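Ticket 192 - Okus squad app, loan player missing from matchday list
Opened by Samah Helmy, Skatadport FC

Edwards back from loan at Etberg in April. Still shows as Etberg, cant pick him.

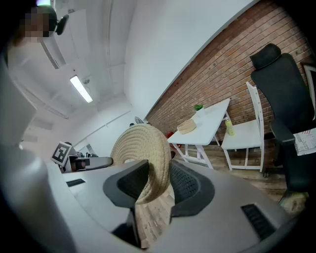
Is his registration blocked by the league?
League side is fine, the loan flag in Okus never got an end date.

Set end date, saved. Still greyed out at 9 am. Logged out, back in, same thing.

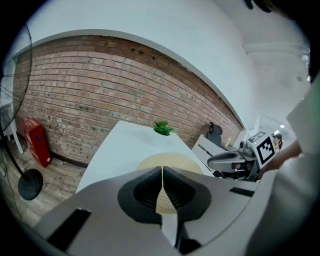
Then tried it on the desktop version and the date stuck. He now has shirt 9, but his loan goals are doubled.
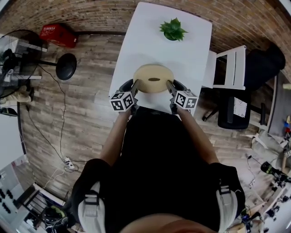

Still open
Remove 2 duplicate match entries. Resend teh squad list by 3 pm.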